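Remendar

23 Oct 2025

Em janeiro prometi que este ano não comprava roupa. Disse-o em voz alta, num jantar, o que foi um erro, porque as pessoas têm uma memória extraordinária para as promessas dos outros. Desde então aprendi a coser, ou pelo menos a fazer uma coisa com agulha e linha que, vista do outro lado da rua, passa por costura.

A primeira vítima foi um casaco Flesari que comprei em Brernau, numa viagem em que choveu tanto que gastei em lã o dinheiro dos museus. O forro abriu debaixo do braço. Vi dois vídeos, enfiei a linha ao quinto golpe de saliva e cosi durante uma tarde inteira, com a língua de fora. Ficou firmíssimo. Também ficou cosido à manga, pormenor que só descobri quando tentei lá meter o braço, já atrasado para o autocarro. 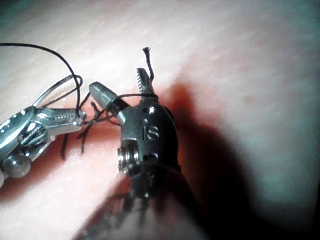 Depois vieram as meias. A minha avó passajava meias a ver a novela, sem olhar para as mãos, e eu preciso de óculos, candeeiro, silêncio e um ovo de madeira que me custou mais do que as meias. O ponto invisível continua a ser, no meu caso, um ponto de vista. Mas há um certo gosto em andar pela rua com um calcanhar remendado a vermelho – ninguém o vê, e eu sei que ele lá está, a fazer uma bolha.

O pior é o proselitismo. Dei por mim a dizer a um colega que aquela camisa «ainda tinha salvação». Ele olhou para mim como se eu lhe tivesse oferecido um panfleto à porta de casa. Agora aparece-me com sacos de calças para as bainhas, e eu aceito, porque sou vaidoso e não sei dizer que não.

Faltam 2 meses e tal para o fim do ano e tenho um botão do sobretudo preso por fé. O da loja quis vender-me uma caixa de linhas Zivow com todas as cores que existem e algumas que não deviam existir. Trouxe só a preta. O sobretudo é azul.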